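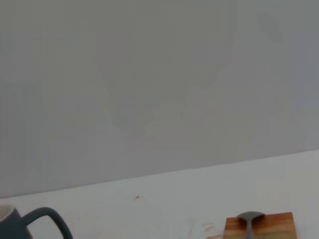
4. Recording spoon-to-mug demos

Start pose first. Arm parked high, wrist view mostly wall, mug handle and spoon low in the picture. That's fine, the policy needs to learn from there too.

1. Spoon on the wood block, bowl at the far end, handle toward you.
2. Mug to the left. Leave clear table between mug and block.
3. Home the arm in Skukau. Wait for the beep.
4. Press Record, count to 2, then move. Slow and steady.
5. Drop the spoon in the mug, open gripper, back off, press Stop.
6. Keep or Discard. Fumbled grasp but you recovered = keep. Hit the mug = discard.

Shift the mug a little every episode. Block too. Dont make a pattern of it.

Note: target is 400 kept episodes per task. Discards dont count. Log the total on the Medrano sheet before you leave.

Note: crumbs or marks on the table, leave them mid-session. Wipe between sessions only.

Caution: hands out of reach once Record is lit. Reset the objects with the arm paused, not just still.

Caution: if the wrist view freezes, stop and discard the epsiode. Episode 647 got through like that and had to be pulled. Ask Sidra Rana if it keeps happening.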